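Tutoring centre walk-round: the Erkstead checklist, with comments

Posted by Kamarul Mandagi | March 3, 2026
Shares: 424 | Comments: 3

The founders' profile series will be back next time. Several readers who run small learning centres asked to see the safety checklist we use at Erkstead before a new intake starts, so this is it, with my comments from the latest walk-round left in. Erkstead is our oldest site: two floors over a shop, four teaching rooms, a science room and an office. Siyabonga Steyn did the round with me and signed it off.

Marks used: OK, Fix (can wait until the end of the week), Stop (room not used until done).

1. ENTRANCE AND STAIRS

1.1 Street door opens fully from inside without a key. – OK

1.2 Door closer slow enough for small children. – Fix. It shuts too hard in the last few inches. Two turns on the screw made it better but it still bangs. Locksmith to look at it.

1.3 Stair lights work on both switches. – OK

1.4 Handrail firm along its whole length. – Fix. Top bracket moves when you lean on it. We have had this bracket on the list before. The plaster behind it is soft and wants a longer fixing.

1.5 Stair edges visible, no lifted strips. – OK

1.6 Sign-in book or tablet at the door, and someone at the desk whenever pupils arrive. – OK. The Eltell tablet logs pupils in and out, but we keep the paper book going as well. When the internet went down last June the paper book was all we had for the fire register.

2. FIRE

2.1 Extinguishers in place, pins in, service label in date. – OK on both floors.

2.2 Alarm test done and written down. – Fix. Test done, log not filled in for two of the tests. Siyabonga spoke to the desk staff. An unwritten test counts as a missed one with our insurer.

2.3 Escape routes clear. – Stop for Room 3 until moved. Boxes of new workbooks were stacked across the rear door. The delivery was 1,000 books and there was no plan for where they would go. Moved the same afternoon, room back in use.

2.4 Exit signs lit. – OK

2.5 Meeting point known to all tutors. – Fix. Asked each tutor on shift. One newer tutor gave the old meeting point, on the other side of the car park. The induction sheet still had the old map on it.

2.6 Evacuation drill held since last intake. – OK. Slow on the upper floor but everyone accounted for. Next one to be held during an evening class, when the building is fullest.

3. TEACHING ROOMS

3.1 Desks and chairs steady, no splits or sharp edges. – Fix. One chair in Room 1 taken out.

3.2 Cables taped down or run along the wall. – Fix. The projector lead in Room 2 crosses the walkway. The tutor says it only reaches that way. Longer lead ordered. Until it comes, the projector goes on the other table.

3.3 Plug sockets not overloaded. – OK. No adaptor plugged into another adaptor, which was the main finding last time.

3.4 Windows on the upper floor fitted with limiters. – OK

3.5 Room temperature comfortable with the door shut. – OK in all but Room 4, which is warm. Fan supplied.

3.6 View into the room from the corridor through the door panel. – Fix. Posters had gone up over the panel in Room 1. They are very nice posters and have gone on the back wall. The panel stays clear at all times when a tutor is with a pupil.

3.7 Numbers in the room at or under the figure on the door. – OK

4. SCREENS AND PUPIL RECORDS

4.1 Shared laptops lock when left. – OK

4.2 Pupils cannot see other pupils' marks. – Fix. The Prerkley progress screen was left open on the front desk, facing the queue. Desk turned round. Staff reminded to close it.

4.3 Online lessons recorded only with signed consent on file. – OK. Checked a handful against the folder and all were there.

4.4 Contact numbers for parents up to date. – Fix. We hold records for more than 3,000 families over all sites and the Erkstead ones had not been refreshed since the last intake. Text message gone out asking parents to check theirs.

4.5 Chargers undamaged and not left on overnight. – OK

5. SCIENCE ROOM

5.1 Room locked when no tutor is present. – OK. Key held at the desk and signed for.

5.2 Chemicals cupboard locked, list on the inside of the door matches what is on the shelves. – Fix. Two items on the list had been used up and not crossed off. List corrected and dated.

5.3 Everything in a bottle or tube is labelled or written up on the day sheet. – OK

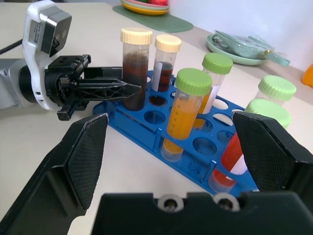
5.4 Eye protection for every pupil in the largest group, clean and not scratched. – Fix. Enough pairs, but several are too scratched to see through properly. New set ordered through Sivakumar, who supply our lesson kits.

5.5 Sink drains, taps do not drip, paper towels filled. – OK

5.6 Eyewash in date and within reach. – Fix. In date, but it had been put on a high shelf. It now hangs by the sink at shoulder height.

5.7 Broken glass bin present and not full. – OK

5.8 Risk sheet for each practical in the folder and read by the tutor taking it. – Fix. Sheets all present. Signature missing on one. The tutor has since read and signed it, and that practical was held back until this was done.

6. FIRST AID AND SAFEGUARDING

6.1 First aid box full and in date. – Fix. Plasters low. Topped up from the office stock.

6.2 A trained first aider on every shift. – OK, but thin. If either of our evening people is off sick we have no cover. Two more tutors booked on a course.

6.3 Allergy list at the desk and in each tutor's register. – OK

6.4 Name and number of the safeguarding lead on the wall, on both floors. – Fix. The upstairs notice still had the previous lead's number on it. Replaced.

6.5 Collection rules followed for under-elevens. – OK. We watched a full pick-up. Every child was handed over at the door to an adult on the list, and one uncle who was not on it had to wait while the desk rang home. He was good about it.

COMMENTS ON THE ROUND

Most of the Fix items are paperwork or things put back in the wrong place. The handrail and the street door are the two that need a tradesman. I would like both done before the new intake comes up those stairs.

For anyone copying this for their own centre: change section 5 to suit. If you only teach maths and reading you can drop it. Do not drop 3.6 or 6.4, however small you are. We do the full round before each intake, and a short one (sections 1, 2 and 6) halfway through. Two people should do it together, and one of them should not work at the site. I had walked past that loose rail for weeks without putting my hand on it.

Outstanding at time of posting: 1.2, 1.4, 3.2, 5.4.

Signed: K. Mandagi, S. Steyn

Comments (3)

tutor_in_the_north
Useful, thanks. Do you let parents see the finished list? We pin ours up by the door, Fix items and all, and have had no complaints.

Kamarul Mandagi
We keep it in a folder at the desk and anyone can ask for it. Pinning it up is a fair idea. I will raise it with Siyabonga.

Maths Upstairs
On 2.5 – we print the meeting point on the back of the staff badge. Cheap to do and it saves updating the sheets.

Related posts
From one classroom to four: how Erkstead began
What to ask before you rent rooms over a shop
Paper registers or tablets? Our first year with Eltell
Hiring your first science tutor
Setting fees for a second site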